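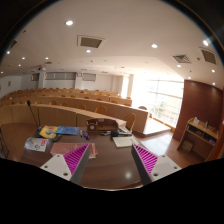 Precious Malabanan: Are you sure the weights are even being read? Open the edge panel, click any line between two people and tell me what number it shows. If it says 1 on everything, it's the import and the layout is off the hook.

Good call, and I wish I'd done that before spending my whole evening dragging sliders! I clicked on a bunch of edges and the numbers are fine. Leonora and Ronaldo have a big fat weight between them, like they should (they email each other all day long), and the people who only ever got copied on one message have a 1. So the import knows who talks to whom. It's the picture Plosten draws from it that's a mess.

Let me back up a bit, because my first message was kind of a rant. I'm mapping the email traffic for the Cruzado project, which is spread over a main office and the Sernen branch. I pull the headers out with Firier, save a plain edge list, and open that in Plosten to get the network layout. Last November I did the same thing with the same settings and got a lovely map: Sernen in a tight little clump on one side, the main office in two clumps on the other, and a few go-betweens strung out in the middle. This time I get one round hairball. Sernen is smeared all the way through it. People who have never written to each other are sitting right on top of each other.

What I tried so far, in order:

Turned repulsion way up. Bigger hairball.

Turned gravity down to nearly nothing. The loners drifted off to the corners and the middle stayed exactly as mushy as before.

Swapped the distance setting from "inverse of weight" to "inverse of square root" and back. No change at all, and I mean none, I laid the two exports on top of each other and every dot was in the same spot. That seemed really fishy to me, so I put it in bold in my notes.

Reinstalled. Same thing.

Opened the November file in the new install. It draws perfectly! So it isn't the install, and I felt a little silly for the reinstall.
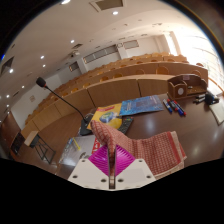 So then I had two files, one good and one bad, and I started comparing them column by column. Same separators, same header row, same kind of weights. The one thing that jumped out was the node total in the status bar. The new file has 695 nodes, and I know for a fact the project didn't grow like that. I sorted by name and there it was: Lilibeth Fajardo three times. Once as "Lilibeth Fajardo", once as "Fajardo, Lilibeth", and once as just her address in lower case. Same story with loads of other people.

I asked Eftychia Deligiannis, who does our Firier exports when I'm away, and she remembered switching on "keep display name as sent" in the spring for something else entirely. It was still on. I switched it off and pulled everything again, and now I'm at 406 nodes, which sounds right to me.

Loaded that, hit layout, and the clumps are back. Sernen is off by itself again, and I can even see a new little group around Leonora that I want to look at properly.

I still didn't get why the distance setting did nothing on the bad file, though. Duplicates should make a muddy map, sure, but changing the formula ought to move the dots at least a hair. So I poked through the preferences and found a box under Performance called "Use quick layout above", and it's set to 500. The little tooltip says quick layout treats all connections as equal. There's my answer, I think: the duplicates pushed me over the line and Plosten quietly stopped looking at the weights. I tested it by raising the limit and reopening the bad file, and the two distance formulas gave different maps again. Still ugly, with the same person in several places, but different.

Two requests, if this is the right place for them. Could the status bar say when quick layout is on? Even a tiny icon would have saved me. And could the distance menu gray out when it isn't being used? I kept changing it and believing in it.

One question before you close this. Ronaldo Belmonte has two real addresses, one at each office, and he writes from both. If I merge him, do the weights add up, or does Plosten keep the bigger one? His two dots are on opposite sides of the map right now and I'd like to know where he lands before I show it to him. I've attached both edge lists and the preferences file, May 2026 version.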